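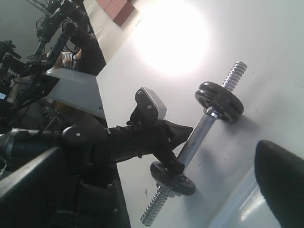
看台闲话 > 棒球 > 老球迷专区
主题：界外飞球那一下，到底该不该判他出局

发表于 2026年10月9日
楼主：三垒侧冷板凳
昨晚重看了 Kurkavberg 对 Foludgate 那场的第八局，越看越来气。Brandes 那个左外野界外飞球，左外野手已经贴着护栏伸手了，前排一位穿雨衣的大叔先把球捞走。裁判判妨碍，打者出局，局面从一、二垒有人一出局变成两出局，后面一个滚地球就没了。我是 Kurkavberg 球迷，先声明立场，省得大家费劲扒。我就问一句：手套到底过没过护栏？过了，那就是伸进看台接球，观众没有义务让路。

2楼：老周不吃热狗
规则你倒是背得熟。问题是大叔的胳膊也过来了，过到场内这边来了。慢动作里他半个身子都在警戒区上空，再往前一点可以直接登录球员名单。

3楼：Buschmann看台第七排
我就坐那边，隔着一条过道。说实话现场什么都看不清，所有人都站起来了，我看见的是一位女士的后脑勺。但是我们那一片的人事后都说得斩钉截铁，包括去买啤酒的那几个。

4楼：三垒侧冷板凳
回2楼：你说的那个角度是一垒侧高位机，镜头一压缩，谁都像在场内。要看就看左外野标杆下面那个机位。

5楼：老周不吃热狗
那个机位只拍到雨衣。

6楼：弧线球退休办
插一句，楼上两位吵的不是一件事。观众伸进场内碰球，是妨碍，裁判可以按“如果没有妨碍会怎样”来判打者出局。野手自己伸进看台，后果自负。所以关键是接触点在护栏垂直面的哪一边，跟谁先伸手没有关系，跟大叔的人品也没有关系。

7楼：外野草皮爱好者
人品还是有点关系的。他接完球还朝野手挥了挥。

8楼：三垒侧冷板凳
挥手不违规。而且他挥得很有礼貌。

9楼：Cuker
我是 Foludgate 这边的，来拱个火。就算不判出局，Brandes 那晚前三个打席的样子大家也都看见了，再给他投十个球他也是打到捕手后面去。为一个本来就要出局的人争出局，你们真有闲情。

10楼：三垒侧冷板凳
他二月份热身赛不是这样的。

11楼：Cuker
二月份我也很瘦。

12楼：弧线球退休办
翻了一下当晚的技术统计，官方公布入场2756人。左外野那一带的票卖得最好，就因为护栏矮，离球近。球队收了这个钱，又要求大家看见球飞过来保持冷静，这要求有点高。我二十年前在老球场也捞过一个界外球，脑子是空的，手自己就出去了，回过神来我太太已经在跟旁边的人道歉。

13楼：Buschmann看台第七排
2756？我记得广播报的是2362。

14楼：弧线球退休办
2362是前一晚的。

15楼：外野草皮爱好者
大叔后来怎么样了？

16楼：Buschmann看台第七排
被请到上层去坐了，没赶出场。球留给他了。后来有人出1000块想收那个球，他没卖，说是给外孙的。这段是听我旁边的人讲的，此人同时坚称球是擦到护栏再弹起来的，所以各位酌情采信。

17楼：老周不吃热狗
擦到护栏那就根本没得接了，还判什么出局。求求你旁边这位不要再讲了。

18楼：三垒侧冷板凳
别求，让他讲，我觉得他是全场唯一看清楚的人。

19楼：Rosemarie Petersen
我给少年组吹过几年裁判，说两句不中听的。左外野线审（那场其实没有外审，是三垒审自己跑出去看的）从垒包跑到那个位置，球已经落手了，他只能边跑边看。他看到的是野手的手套往上伸，一只穿雨衣的手从前面横过来。换了我也判妨碍。可能判错，但那是按他看到的东西判的。各位在沙发上倒了几十遍，还没倒出个一致意见呢。

20楼：Cuker
终于来了个讲理的。

21楼：三垒侧冷板凳
讲理归讲理，教练为什么不出来要求复核？这个我更想不通。他在休息区里站着，手插在口袋里，像在等公交。

22楼：弧线球退休办
第五局那个一垒的判决他就把挑战用掉了，而且输了。

23楼：三垒侧冷板凳
……我把这段忘了。

24楼：老周不吃热狗
你不是刚重看完吗

25楼：三垒侧冷板凳
我只重看了第八局。前面的不敢看。

26楼：外野草皮爱好者
那建议第九局也别看了。

27楼：Buschmann看台第七排
下个主场我还是坐那边，票170一张，有没有人拼？雨衣自备，手请放在膝盖上。

28楼：Cuker
我去，我穿客队的。

29楼：老周不吃热狗
算我一个，不挨着Cuker坐就行。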